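Memden to Rewrite Rules on Basement and Ground-Floor Rentals

October 2020

Memden will change the way it licenses basement and ground-floor apartments, after a review found that many of them had never been inspected since they were first rented out.

The new rules take effect in January. They cover any rented unit with a floor at or below street level, including converted garages and shop units that are now used as homes. Owners will need a separate license for each unit, and an inspector will have to visit before the license is issued.

The city has 3,425 units of this kind on its books. Most are in Tatar, the old mill district by the river, and in the streets behind the Cerkik rail yard, where large houses were split into apartments several decades ago. The housing office believes there are others that were never registered, and it is asking owners to come forward before the end of the year. Those who do will not be fined for past years.

Until now, a landlord in Memden could license a whole building with one form. The form asked for the number of units and the name of the owner, but did not ask where in the building the units were or how people would get out in a fire. Inspections took place only when a tenant filed a complaint.

Under the new system, inspectors will look at four main points: a second way out, ceiling height, a working smoke alarm in every sleeping room, and signs of damp. A window can count as a second way out if it opens fully from the inside without a key. Bars are allowed only if they have a release on the inside.

Damp is likely to cause the most trouble for owners. Much of Tatar sits on low ground, and water comes up through the older floors in wet winters. The rules do not set a single limit for moisture. Inspectors will take readings along the bottom of the outside walls and at the joint between wall and floor, and will repeat them on a second visit if the first ones are high. Fresh paint will not be accepted as a repair. 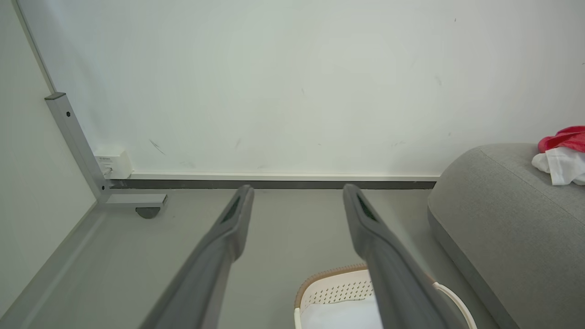
Landlords were given a month to comment on the draft, and one who wrote in from Cerkik said that the second visit was the part that worried her, as a unit could stand empty for weeks while she waited for an inspector and the mortgage still had to be paid. She asked the city to let tenants stay in place between the two visits unless there was a clear danger.

The final text goes part of the way toward that request. Tenants who already live in a unit may stay while the readings are repeated, but a new lease cannot be signed until the license is issued. The housing office has also set a limit of 19 days between the first visit and the second. If the city misses that date, the owner may rent the unit on a temporary license.

Each license will cost $70 and will last for 2 years. Owners who now pay once for a whole building will see their costs go up, in some cases by a good deal. There is no discount for large buildings, although several written comments asked for one.

Tenant groups had wanted the rules to go further. Their main complaint is that the city has made no promise to find housing for people whose units fail. The text says only that the housing office will "provide information on available units." A proposal for a small relocation fund, to be paid for out of the license fees, was dropped from the draft over the summer. It may come back when next year's budget is discussed.

There is also the matter of staff. The housing office plans to move inspectors over from its commercial section and to hire outside help for the first year. Memon, a building survey firm based in the city, has been given the contract for the moisture readings. City employees will still carry out the fire safety checks and will make the final decision on each license.

Visits will start in Tatar and move on to Cerkik in the spring. Other districts will follow in an order that has not been set. Owners will get a letter with a proposed date and can change it once without charge.

Forms are available at the housing office counter and at all branch libraries. Tenants can check whether their unit is registered by calling the office with the street address — the owner's name is not needed, and callers do not have to give their own.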